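Odds bin

An odds bin (in parts of Canada, a bits bin) is a container for small household goods that belong with nothing else. It is distinct from the junk drawer, which at least closes.

Contents

Plastic parts, wheels, boxes and scraps of soft fabric are typical. The Hondley guide to home storage lists two kinds of bin, the sorted and the usual. Colour is the only recognised filing system.

Construction

Metal bins with outward-leaning sides wear grey and scuffed along the floor, and are seldom replaced.
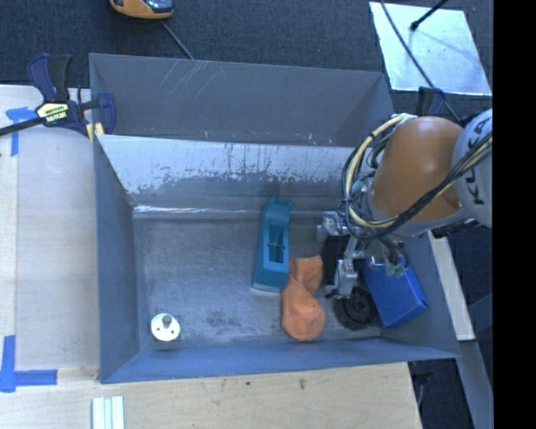
See also

Junk drawer
Tanasarn shelving
Warko tub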